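Visita a la fábrica de paños de Plasitz

Llegamos a Plasitz en julio, en el autobús que sale de Travodov a las 9 de la mañana. La entrada se compra en la misma puerta y la visita dura casi dos horas. Yo vivo en España desde hace pocos años, por eso pido perdón si alguna palabra del oficio no es la correcta.

La fábrica existe desde 1792 y al principio trabajaba con la fuerza del río. De aquella época queda el canal y una parte del muro. La nave de los telares es muy ruidosa y en la entrada nos dieron tapones para los oídos.
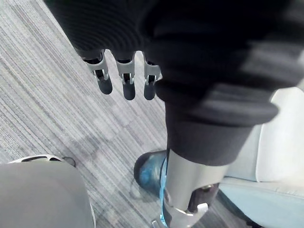 Después pasamos al lavado de la lana. El agua tiene que ser blanda, nos explicó la guía, y por este motivo la familia Haugen eligió este valle. Me gustó mucho el archivo de muestras: 3400 trozos de paño pegados en libros grandes, con el número de cada pedido escrito a mano. Solamente se pueden tocar los del último libro. 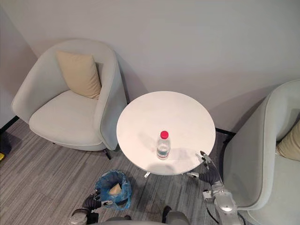
La tienda cierra a las 5 de la tarde. Compré una manta pequeña y mi mujer unos guantes. Para comer recomiendo Misico, al otro lado del puente, donde sirven una sopa de cebada muy buena. El autobús de vuelta para delante de la iglesia y el billete se paga al conductor, sólo en efectivo.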